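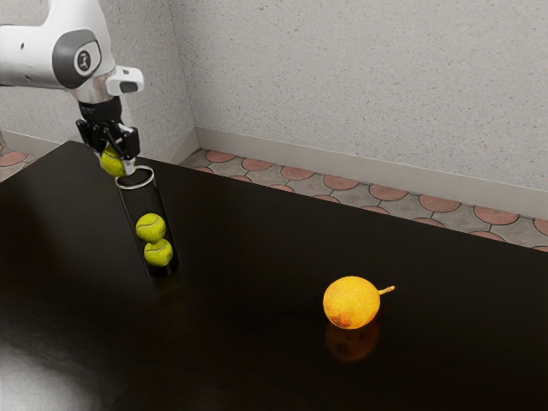

*Figure 1. Third ball held over the open top of the tube.*

# Section 4: The tube task in Nonda

*Rernirside Robotics Club, set-up guide for new members. Revised 13 August 2024.*

In this section you load the tube task, move the arm by hand to learn the positions, and then record a first run. It is the practice scene for the Skusau student competition. Please finish Section 3 (installation and log-in) before you begin. If you have a club computer you can skip Section 3, but check that your own user name is written in the corner of the Nonda window and not the name of the person before you.

## 4.1 What is in the scene

The scene file is called `dao_tube`. In conversation we call it Đào, and you will find both names in the older notes. They mean the same file.

The scene contains the arm with its two-finger gripper, a dark polished table, an upright tube with an open top, three tennis balls and one orange. The task is to bring all three balls into the tube. The orange stays where it is on the table. It is round and it can be gripped, so a program which looks only for "a round thing" will sooner or later go to it.

**Note:** The table surface is glossy and it shows reflections of the objects. If your program uses the camera view, it may find a second orange under the first one. See 4.5.

## 4.2 Loading the scene

1. Start Nonda and wait until the status line shows *Ready*.
2. Choose **File > Open scene** and select `dao_tube`.
3. In the **Start state** list, choose *Two in tube*. Beginners work with this state first, and only the last ball must be placed by you.
4. Set the arm speed to 20 per cent.
5. Press **Reset** one time. The objects go to their start positions.
6. Open the **Views** panel and switch on both *Near* and *Wide*. You will need the two of them in step 4.3.

**Caution:** Do not press **Reset** while the gripper is closed. Nonda will put the ball back at its start position but the fingers stay closed, and the next grip command gives an error. Open the gripper first, then reset.

## 4.3 Moving the ball by hand

Use the arrow keys for left, right, forward and back, and the **Page Up** and **Page Down** keys for height. The **G** key closes and opens the gripper.

1. Bring the gripper over the loose ball with the fingers pointing straight down.
2. Lower it slowly. Stop when the fingers are on both sides of the ball.
3. Press **G** and wait until the grip light becomes green.
4. Raise the ball in a vertical line. It must be higher than the rim of the tube before you make any move to the side.
5. Move sideways until the ball is above the opening.
6. Compare the two views. In one view the ball can look perfectly centred and still be too far forward or too far back.
7. Lower the ball into the opening and press **G** to release it. 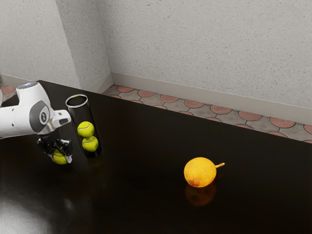
*Figure 2. Ball in the gripper, close to the table and beside the tube. At this height, do not move towards the tube.*

Look at the height of the ball in Figure 2 and compare it with Figure 1. With the ball so low, a sideways movement will push it against the wall of the tube. The tube in this scene is light and falls over easily. Then the two balls inside it can roll out, and you must reset and start again from step 1.

**Note:** It is normal that the fingers hide a large part of the ball. You do not have to see the whole ball to know that you hold it - look at the grip light.

## 4.4 Recording a run

When you can do 4.3 by hand without touching the rim, you may record.

1. Press **Reset**, with the gripper open.
2. Press **Record**. The time counter starts with your first key, so you can prepare your hands calmly.
3. Make the complete movement, from the pick-up until the release.
4. Move the gripper up and away from the tube. The run is not counted as finished if the fingers are still inside the opening.
5. Press **Stop** and save the file under your user name in the `runs` folder.

A run may take up to 60 seconds. Most new members need more in the beginning, and this is not a problem for practice. Please save the slow runs also. We look at them together in the club meeting and they are often more useful than the fast ones.

For a run to be accepted in the club table, the third ball must be inside the tube, the tube must stand, and the orange must be on the table in its place. The score is given out of 100 and you need 70 to go on to the start state *Empty tube*.

## 4.5 Common difficulties

**The ball slips from the fingers when I raise it.**
The fingers closed too high on the ball. Open, go down a little more, and close again. Do not increase the grip force. It is locked in the competition version.

**The ball stops on the rim.**
Raise it again without opening the gripper. Check the *Near* view and correct the position by small taps of the arrow key, do not hold the key down.

**My program finds too many objects.**
It is probably reading the reflections. Open **Camera > Region** and draw the region so that the bright patch at the left corner of the table is outside. For the reflection of the orange, use the height filter. An object with a height below the table is not a real object.

**The arm moves very slowly after I load my own program.**
The 20 per cent limit from 4.2 is still active. You may change it after your first accepted run, but please not before.

**The views are frozen.**
Close the *Wide* view and open it again. This error is known since March and we wait for the next version of Nonda.

Continue with Section 5 (Writing your first program) when you have one accepted run in the `runs` folder.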